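From the Larkdale House Newsletter: A Few Words About Floors

With September here and everybody coming back in from the yard with half of it still stuck to their shoes, it seemed like a good moment to talk about floors, a subject I could happily go on about for much longer than the editor will let me. Every year I promise myself I'll keep on top of mine, and every year I find myself on my knees by the back door at 10 at night with a damp rag and a cup of tea going cold beside me.

What I've learned (slowly, and mostly from my neighbors over in Stunley, who have the nicest front hall I've ever walked into) is that the everyday dirt is mostly grit, and grit is what dulls a floor. A dry sweep first, always, even when you're tired and the mop is already standing there looking at you. Go along the baseboards, then work in toward the middle and out through the door. My own downstairs takes me 11 minutes if I don't stop to read the old newspapers in the mudroom, and I usually do stop.
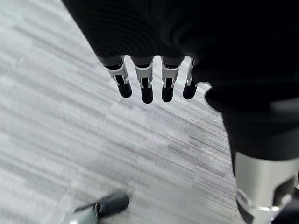
How often should a floor be washed if it gets swept every day?

Once a week is plenty for most rooms, and a bedroom can easily go two. The kitchen and the entry want a little more attention, and a sticky spill should be wiped up right when it happens.

When you do wash, wring the mop out until you think you've overdone it, and then give it one more twist. I used to slosh water around like I was rinsing down a boat, and I have a swollen board by the pantry to show for it. Change the water as soon as it turns gray, and open a window if the weather is kind.

For those of you with pets, the Furkitz broom that so many of you wrote in about is back on the shelf at the Kereama store, priced at 7 dollars. I've had mine since spring and I'm very fond of it, especially on the stairs, where hair gathers in the corners no matter what I do! The rubber bristles rinse clean under the tap and should be hung up to dry, bristles down.

Next month we'll get into rugs, so please keep sending in your questions and your stain stories. The box by the mailroom door is emptied every morning at 10.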